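Opinion | Work and Machines

14 shares · 11 comments

What I Wanted to See at the Open Day

By Rajkumari Nishad
February 2026

I repaired small electronics for eleven years before I began to write about it, so when Trevska opened its workshop to visitors I took the early train. The invitation promised that we would see robots doing bench work. I have read this promise many times. Usually it means a robot arm that waves, or puts a coloured cube in a box, and then there is coffee.

This time it was better than that, and I want to say why, and also where I think the hosts were mistaken.

There were 28 of us in the group. Our guide was Bendik Viklund, a patient man who let people interrupt him. He took us first past the welding cell, which I will leave out, and then to the bench that I had come for. The task there was taken from ordinary repair work: a circuit board is held in a vise, a cable must be plugged in or pulled out, and the vise must be opened and closed. For a person this is nothing. You do it while you are talking about your lunch.

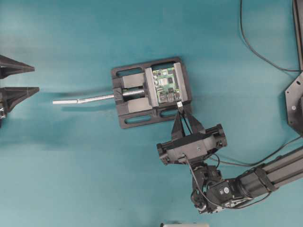

The board between the jaws, with the gripper at the USB cable. Trevska open day.

I was surprised by how much I cared about this small connector. In my old job I have seen many ports destroyed by people who pulled a cable at a wrong angle, and I destroyed several myself in my first year. The hand learns it slowly. You feel the plug resist, you give it a little wiggle, you stop before something cracks. I asked Bendik what the arm feels. He said that it feels much less than I do, and that a good deal of the work must be done by looking. I respected him for this answer. A salesman would have given me another one.

One man in our group, a retired toolmaker, said quite loudly that a student could do it for a sandwich. People laughed, and I laughed also. But in the train home I thought about this joke and I did not like it so much any more. Who is this student? When I started at Bakke, we were the students, and what we did all day was exactly this: clamp, plug, test, unplug, release. My record was 61 boards in one shift. My wrist hurt in the evening and I learned almost nothing after the second month. If a machine had taken the plugging, and somebody had used the free hours to teach me how to find a fault, I would have become a better technician and much sooner.

This "if" is my whole disagreement with the people who organise such days. They speak very well about the machine and very shortly about the hours. After the tour there was a talk by Anqi Jiang, who plans the work on the test benches. Her slides were clear and she did not exaggerate. Yet when somebody asked what the present bench workers will do afterwards, she said that they will "move to more interesting tasks". I have heard this sentence in three countries now. I would like once to hear the name of the task, and who will pay for the training, and in which month it begins.
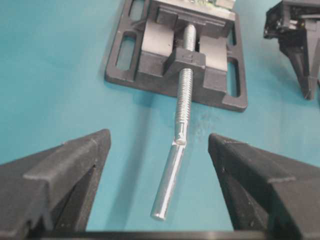 My own opinion about the bench worker changed a little during the second part of the demonstration, and it was because of the vise. I had expected all my interest to be with the board. Instead I stood and looked at the handle, a thin shiny rod on the end of the screw, with the two black fingers open on either side of it. A second gripper was waiting beyond the vise. To turn a handle like this you must hold it firmly enough to move it and softly enough to let it slide and swing as it likes, and you must know when to stop. My first foreman, Torbjørn Dahlgren, could tell by the sound of the screw if I had tightened too much. He shouted from the other room. I don't believe he ever thought of this as knowledge, and it was never written in any job description, and certainly it was not in his salary.

Now engineers spend months on the same movement, and we come by train to look at it. I find this a little bitter, but I also find it useful. The difficulty of teaching a machine shows us how much skill was sitting in these low-paid hands. I wish that employers would draw this conclusion before they order the machine and pay accordingly in the meantime.

I do not want the demonstrations to stop. On the contrary, I would bring to them every person who works at a bench, during paid time, and let them ask the questions. In our group I counted 2 who still do this work daily. The rest were managers, teachers, some journalists and the toolmaker. Those two women asked the best things: who cleans the screw, what happens if the cable is stiff from the cold, where one puts one's hand to stop the arm. Bendik wrote down the part about the stiff cable.

There is another open day in March, and I have asked if I can bring four technicians from my evening course. I am still waiting for the reply.

11 comments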